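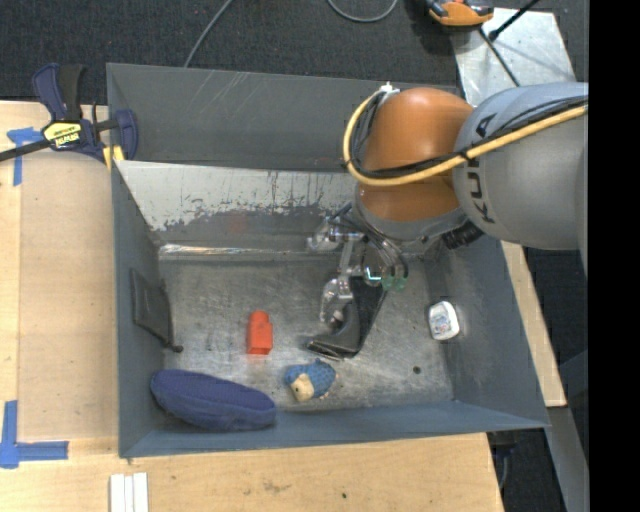
Bin floor contact fault

A bin floor contact fault is a failure in robotic bin picking in which the gripper presses against the bottom of a container while reaching for an object. It is most common with low or soft items, which require the fingertips to travel close to the floor. The arm usually enters a protective stop, and the cycle must be restarted by an operator.

Causes

Most cases result from an error in measured depth. Bare metal floors reflect light unevenly, and a camera may report a surface lower than it is. Worn coatings and scratches add to the problem. A bin that has shifted from its calibrated position produces the same fault, as does a fingertip replaced with one of a different length.

Kovesham incident

The fault was studied in detail at the Kovesham test site, where 28 stops were logged in a run of 2735 picks. The review, published in April under the name Cidura, found that 20 of the stops followed a change of fingertips that had not been entered in the controller. One stop bent a finger linkage. No injuries were reported.

Prevention

Common measures include a minimum height limit in software, a force threshold on the final approach, and clamping of the bin to the work surface. The Lileo procedure also requires a slow touch test after any change to the gripper. Staff must remain outside the cell until the arm has been released from its protective stop and moved clear of the bin.

See also: Collision detection; Tool center point; Protective stop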